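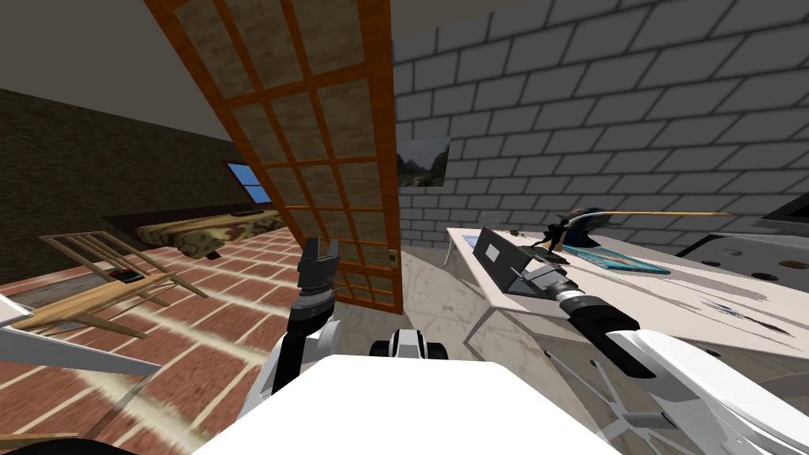

Skellbridge opens simulation-first purchasing program for two-armed robots

WAMDALE — Skellbridge will let buyers of two-armed service robots test their proposed layouts in simulation before they commit to hardware, the company said in March. The program is aimed at organisations preparing capital budgets for the coming year.

Under the program, a customer supplies room dimensions and a list of tasks. Skellbridge builds simulated rooms with desks, wall fittings and doors, then runs each task 600 times with the robot model under consideration. The customer receives a report covering reach, clearance and cycle time, along with a list of tasks the robot cannot do in the space as planned.

"Most of the budget overruns we see come from the room," said Tadhg Mac Carthaigh, program manager at Skellbridge. "The desk is 65 millimetres too deep, or a door opens into the work area. Those are cheap to fix before the purchase order goes out."
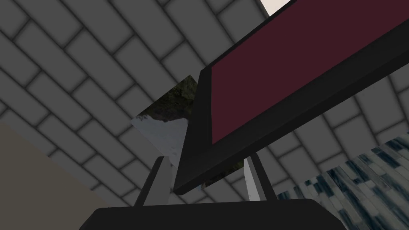

Wrist views are recorded for every run, so planners can check what the gripper camera sees at the limits of its travel. Background surfaces and wall colour can be changed between runs to test the vision system.

The program costs $3683 per room and takes five weeks. The fee is credited against hardware if an order is placed in the same budget year. Training, spare grippers and floor work are quoted separately.

Hegarty, the first customer, used its report to defer the purchase of a second unit. "We had two robots in the draft budget and the tasks only supported one," said Dougal Baird, equipment planner at Hegarty.

Simulation models are prepared by Clillard under a supply agreement. Applications go through the Skellbridge sales office in Wamdale.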